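Open Afternoon at the Borkedik Workshop: Gallery

What a turnout! We put out chairs for the talk, gave up on the chairs, and ended up with people sitting on the stairs and leaning in from the loading door. By the time the coffee ran out we had 200 names in the guest book, and that's only the ones who found the pen. If you were one of them, thank you. If you missed it, have a look through this page and come to the next one.

The afternoon ran from just after lunch until the building closed. Zeeshan Warraich gave the opening talk in the front hall, and he managed to get through how a two-armed robot plans its moves using a broom, a tennis ball and a very patient ten-year-old. I've been to a lot of these talks and I learned something, mostly about elbows. An arm has to decide where to put its elbow long before it gets near the thing it wants, and with two arms at one table they both have to stay out of each other's way.

After that we split into 3 groups. One went upstairs to see the older Antoniadis machine, which still runs and still makes that wonderful groaning noise when it turns. One went to the Brastaseck bench, where you could take a gripper apart and (in theory) put it back together. My group started in the back room with Ilum, the sorting demo, and I could happily have stayed there all day.
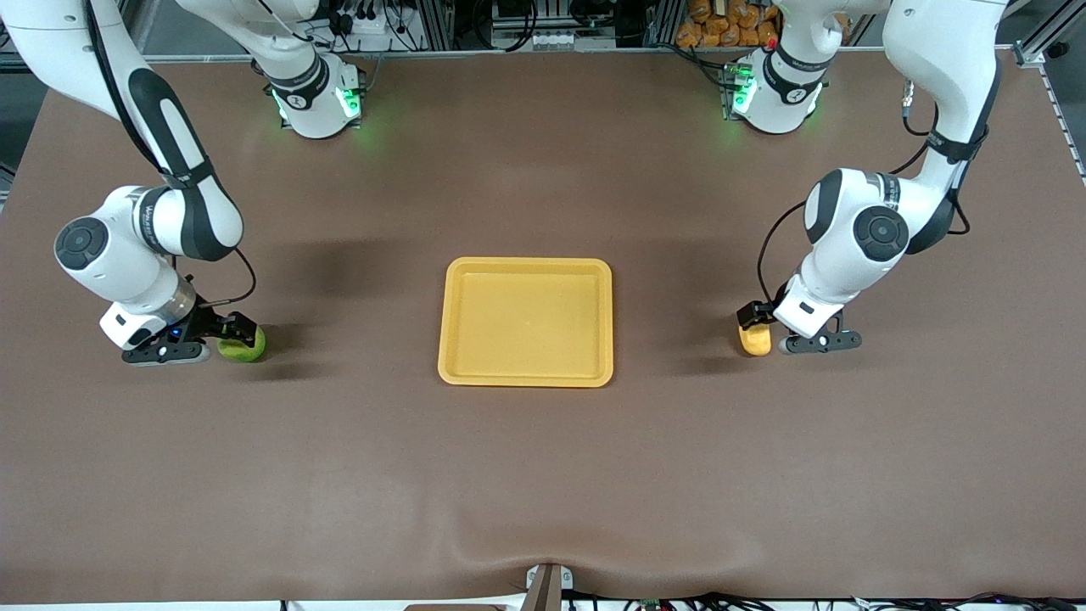

Ilum with both hands full: a round green piece on one side, a small yellow one on the other, and the yellow tray still empty between them.

I took far too many pictures in that room. The green lights on the bases were a hit with the younger visitors, and the questions came thick and fast. Can it pick up an egg? Does it know left from right? What does it do if you take the tray away? My favorite came from a girl near the front who wanted to know if the two arms ever argue. Zeeshan told her that they share one planner, so all the arguing gets done before anything moves. She thought that was a bit of a letdown.

A few people asked about the grippers. They have two fingers each, and Zeeshan talked for a good while about how much trouble there is in something as plain as a round object on a flat table. Squeeze it off center and away it goes! He said roughly 200 practice picks went into getting ready for the afternoon, spread over 2 evenings, and that he now sees green things in his sleep.

For those who asked at the door: yes, the talk notes will be shared, and yes, school groups are welcome. Leave a message at the front desk with your group size and a month that suits you. March is already filling up. Someone also left a gray knit scarf upstairs by the Antoniadis machine, and it's hanging on the hook inside the front door.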